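Category: Event Operations / Motorsport and Arena Shows / Handouts

Live Motorsport Events
Handout 4: Admission, Seating and Spectator Access

Students should read this handout before the March seminar. The Plistley arena will be used throughout as the case for discussion.

1. Opening the doors

Doors open to general ticket holders 90 minutes before the first race. Holders of paddock passes enter earlier by a separate gate. At Plistley the paddock session is limited to 300 visitors, admitted in groups of 20.

2. Seating near the track

The lowest rows are normally left unsold - debris and dust both travel further than new promoters expect. The Lacerda touring show closes the first 14 rows on the bends and sells the straights in full.
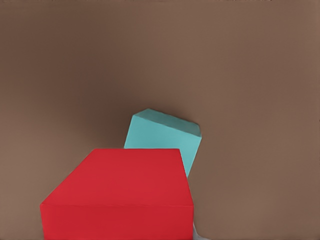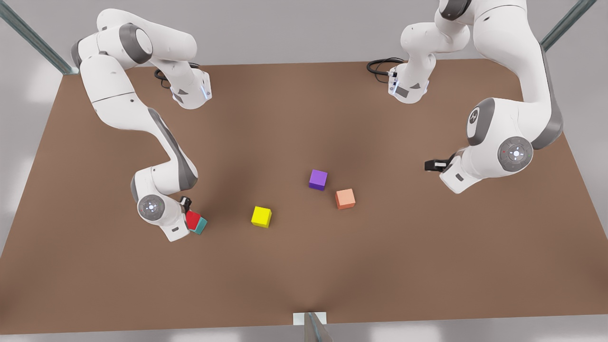 3. Noise and hearing protection

Engine noise indoors is a matter for the promoter as well as the venue. Ear defenders should be on sale or loan at every entrance, with children's sizes kept separately. Plistley holds up to 900 pairs.

4. Preparation for the seminar

Draft a one-page admission plan for a two-hour show. State gate times, closed rows and the position of first aid points.

Related handouts
Handout 3: Track Building and Soil Removal
Handout 5: Working with Touring Promoters
Case Notes: The Mukeck Winter Series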